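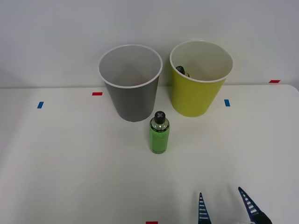

Respondents at Risgate held that a cup left standing on a shared table belongs to whoever tidies it away, and one of them added that a bottle was another matter, as a bottle has a lid and can wait.

Publications > Household Studies > Skulmont Working Papers > Section 4

4.2 Drinkware on shared tables

Figure 6. Two plastic cups, one dark grey and one yellow-green, with a green bottle standing in front of the gap between them.

The remark reported at the head of this section recurs in several forms in the Benden interviews. Of the 215 households that returned the questionnaire in April, 100 kept cups and bottles in separate places once a table had been cleared. A further 19 kept them together, and the remainder gave no fixed place.

Colour was the means most often given for telling cups apart. In arrangements such as that in Figure 6, the two cups share a tapered shape and a white rim, and the body colour offers the plainest distinction. Households with small children placed greater weight on this point than others did.

Small articles kept in cups, as in the yellow-green cup in Figure 6, were recorded separately from the cups themselves. The treatment of such articles during clearing is considered in Section 4.3, together with the returns from Sauerland.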